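Progress report, Tue 23 March

Hi all - so the Skevodon airframe is coming along, and I'm a lot happier than I was in December! The new flight software from Nuslow loaded on both test aircraft, and we've now logged 48 hours in the air with it (the grant asked for 60 by the end of this phase, so we're close).
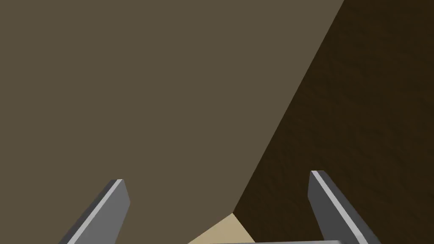
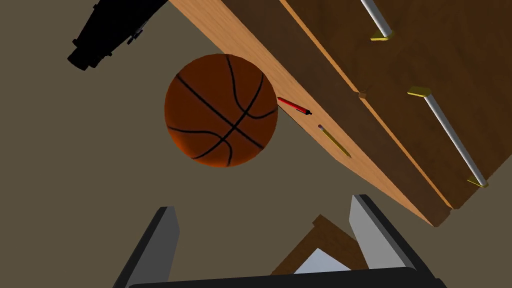 Leiva wrote back after my last update asking whether the jamming tests would still go ahead, given that the range is booked up. They will, only 2 weeks later than planned. The Zester radio link held up fine on the bench, and I want it flown at 3000 feet before we sign anything.

Money is okay. We're a little over on batteries and under on travel. I'll send the spreadsheet once the March invoices are in.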